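Popular Music and Its Audiences
Unit 4 handout: Dance bands and the record trade
Instructor: Faraji Tanui

Reading for this unit: chapters 3 and 4 of the course packet. Bring the packet to class, as we will work from the tables in it.

Most histories of popular music are written from records. That is a problem for the years before records were the main way people heard songs. A town dance band might play 200 nights a year and never enter a studio. If we judge the period by what was pressed, we hear a small part of what people danced to.

Our case is the Valderrama Ballroom in Sturkia. The hall held 3000 people, and the house band kept a book of 216 arrangements. Only 63 of those tunes were ever recorded by the band. The rest survive as parts, some of them with pages missing. Look at the list in the packet and note how many waltzes are in the book. Hardly any were recorded.

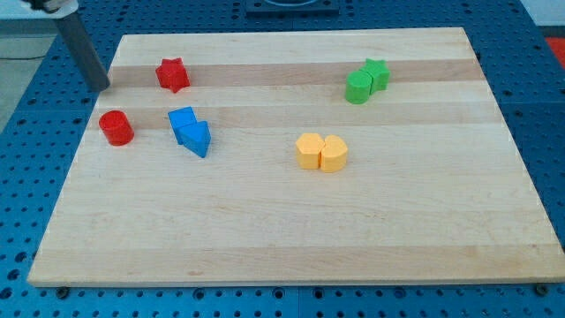 The label that recorded the band, Clorkum, wanted fast numbers that fit on one side of a disc. A waltz medley at the ballroom could run nine minutes. The players cut it down or left it at home. Later critics, working from the discs, called this a hot band that had no interest in slow music. Dancers who were there remembered it differently.

Terms to know

Stock arrangement: a printed score sold to any band that wanted it.
Special: an arrangement written for one band.
Book: all the arrangements a band carried.
Side: one face of a disc, and by extension the recording on it.

The Stullach interviews

These were taped with former dancers and two of the trumpet players. Read them with care. People were talking about evenings long past, and several mix up the ballroom with other halls. They are still our best source on what was requested and how often. Compare the second interview with the Clorkum sales list.

For discussion

Who decided what was recorded, and who decided what was played?
Would a history built from the band's book name the same important players?
Does the same gap exist for a wedding band working now?

Written work: two pages on one tune from the book that was never recorded. Due 23/12/2019, on paper, in my mailbox.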